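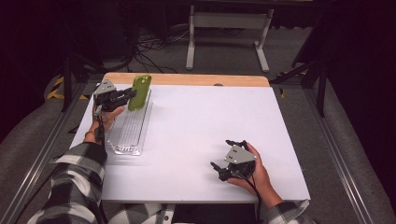 Reading time: 3 minutes

Working Rules for Hand-Held Gripper Demonstrations
Student Project Report, Petstead Laboratory Course
Prepared by Lâm Hà and Ramiro Bermúdez
Submitted March 13, 2021

1. Purpose

The project group was asked to draft a set of working rules for recording manual demonstrations with paired hand-held grippers. The course had no written procedure before this term. Students learned the work by watching one another, and recordings made by different operators could not always be used together. The rules were written for the phone-and-rack task, in which a smartphone is moved to or from a slotted clear rack, and were then checked against the other tabletop tasks in the course.

2. Scope

The rules apply to the operator, the table, and the floor area next to it. They do not cover the later processing of recordings, which remains under the Roman procedure kept by Purificación Manzano. Battery handling is covered by the general laboratory rules and is not repeated.

3. Rules for the operator

3.1 Each gripper is held by its handle from below. Fingers stay clear of the plate on top and of the moving jaws.

3.2 The cable from each gripper is led back along the wrist toward the sleeve. It must not cross the object or the rack at any time during a recording.

3.3 A gripper that is not in use stays over the table with its jaws open. It is not set down until the recording has ended.

3.4 Phones are held on edge when they are brought to a slot. The operator does not press a phone into a slot that resists — the attempt is ended and marked as failed.

3.5 Failed attempts are kept. The group discussed this rule at length, as the earlier habit was to delete them. Our advisor, Prodromos Tzavaras, asked that the record show what was tried as well as what was completed.

4. Rules for the work area

4.1 The tabletop holds only the objects named on the task sheet. Clear plastic items are wiped before each session, and their position is checked by hand as well as by eye.

4.2 Floor cables are to be gathered behind the table and kept out of the walking path. Compliance with this rule is still uneven.

4.3 Only the operator may reach over the table during a recording.

5. Trial of the rules

The draft was used for one term. The group collected 600 recordings, of which 293 were made under the first draft and the remainder under the revised text. Maximiliano Collado reviewed the recordings against the task sheets. Most of the remarks concerned rule 3.2, where the first draft had said only that cables should be "tidy." The present wording was adopted as a result.

Rule 3.3 was questioned by two operators, who found it tiring in long sessions. The group kept the rule and added a rest period after each block of recordings.

6. Open points

The rules assume one operator working with both hands. Tasks shared between two people will need separate wording, in particular for rule 4.3. The group also did not settle how a change of operator within a block should be entered on the task sheet. Both points have been passed to the next project group, which will begin work in July.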